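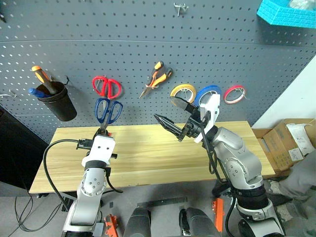

Scissors and snips on a grey metal pegboard

Titard Rental Listings Service

Titard lists houses, flats and single rooms to let in Custance and the villages near it. Landlords and letting agents pay to advertise. Searching is free, and you don't need an account to look at a listing or ring the number on it.

You can search by rent, number of bedrooms, furnished or unfurnished, parking, and whether pets are allowed. Each listing gives the monthly rent, the deposit, the council tax band and the date the property is free. Let properties come off the site within 2 working days of the landlord telling us.

Email alerts
Save a search and we'll send new matches each morning. Alerts run for 32 days and can be renewed from the link in any email.

For landlords
A standard listing costs £23 and stays up until the property is let. It includes up to ten photos and a floor plan if you have one. Agents with several properties can use Magagula, our bulk upload tool -- ask for a login before you send any files.

We check that each advertiser has the right to let the property. New listings usually appear the next working day.

Areas covered
Custance town centre, Custance North, Mesel and the station side of the river. Mesel was added in September.

Listings enquiries: Maiara Seixas, Titard lettings desk
Prices last changed November 2023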